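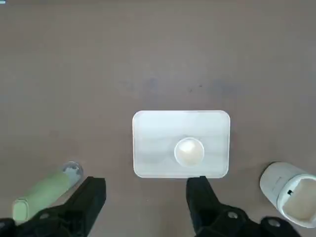 Members who signed up for the fall visit to Skatdale got their afternoon at the robot workshop on 30 Nov 2022. We had 48 names on the list and had to split into 2 groups, so thank you to everyone who waited in the lobby while the first group went through. The tour was set for 90 minutes and ran over.

The part most people had come for was the two-arm table. The staff call the setup Clamer. It is a pair of white arms at the back of a brown tabletop, each ending in a black gripper, and the job that afternoon was setting a table: a tray, a cup, a bottle, things anyone has in the kitchen. Visitors stood behind a line on the floor and were asked to keep bags and coats off the benches.

Our guide explained that the arms learn from people. An operator does a task by hand through a set of controls, the computer records every move along with what the cameras see, and after enough of these recordings the arms are asked to try it alone. A simple task needs many recordings. The guide said the team likes to change where things are placed each time, so the software does not just memorize one layout.

There are small cameras near the grippers as well as one that looks at the whole table. Several members asked why the close-up views matter. The answer was that a gripper finger can hide the very thing it is reaching for, and the wider view helps fill in what is missing.
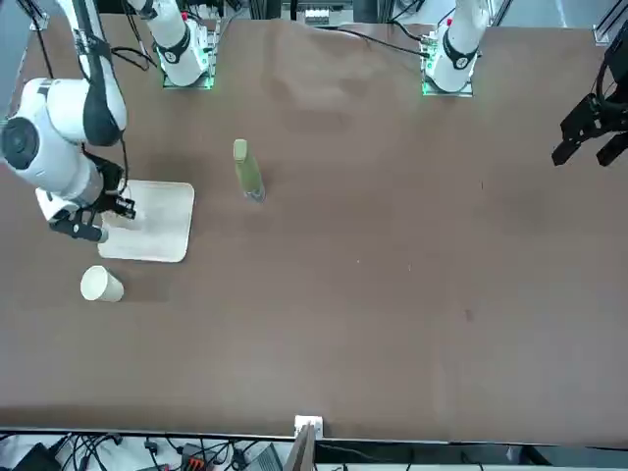 Paper cups are harder than they look, we were told. They weigh next to nothing and roll when bumped, and a grip that is fine for a bottle will crush one. Trays are a different problem – they lie flat, and the fingers have to find an edge before they can lift anything. The team keeps notes on every failed try and reads through them at the end of the week.

After the table we moved to the next room for a talk on Yap, the voice control project. It is at an early stage and there was no live demonstration. Slides only, but the question period was lively and went on for 35 minutes.

Coffee was served in the hall. A few people asked about the Fistilix hand, which was mentioned in the invitation. It was out for repair and will be shown at the next open day, planned for April. Sign-up will open in this newsletter, and those who were on the waiting list this time will be offered places first. Parking is behind the building, and the side door is the one without steps.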